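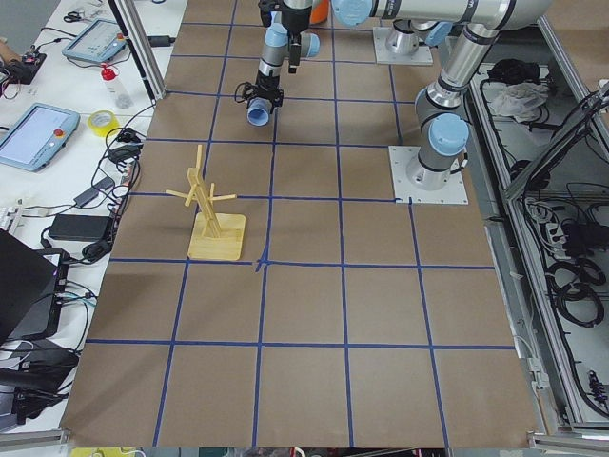 Section 7: Getting the two-arm table ready for visitors

Open days are the best part of the Verstead calendar, and this table always draws a crowd! Allow 30 minutes the first time you set it up. If you have done the February open day before, you will be quicker, but please read the cautions again anyway.

7.1 Laying out the table

1. Spread the brown paper over the worktable and smooth it towards the corners. Creases under the stand make it rock.
2. Mark out the grid with the dark blue tape. The squares needn't be perfect, but the lines should be easy to see from the visitors' side.
3. Put the small crossed mark where two lines meet, near the middle. Both arms are checked against this point.
4. Stand the wooden tree inside a single square, with its base clear of the tape.

Note: Murray McIntyre keeps the spare tape in the Nisbet room. Please put the roll back, even if there's hardly any left.

7.2 Waking up the arms

1. Look over the base plates and check that the bolts are tight.
2. Switch on both arms and wait for the teach pendants to finish loading.
3. Try the emergency stop before anything moves. Press it, check that the arm won't respond, then release it.
4. Load the program called Pesine 2 and set the speed to slow.
5. Run it once with the gripper well above the paper, and watch the cable beside it through the whole movement.

Caution: Keep hands, sleeves and lanyards off the paper while either arm is powered. The two arms share the same space, so don't move one by hand while the other is running.

Caution: Pendants stay on the side table, within reach of whoever is leading the demonstration. Don't pass them round.

7.3 Running the demonstration

1. Bring in groups of no more than 8.
2. Start with the tree. Ask people which stick they would reach for first, and from which side (children have wonderful theories about this).
3. Run the program at slow speed, then once more at normal speed if the group is standing back.
4. Stop both arms before you take questions at the table.

Note: If an arm halts part way, tell the group what the pendant says. Visitors love seeing how a fault gets cleared, and it's a lovely way into talking about safety.

Esther Lukumay has the Corkex handouts and the sign-in sheet. For shutting down, go to Section 8.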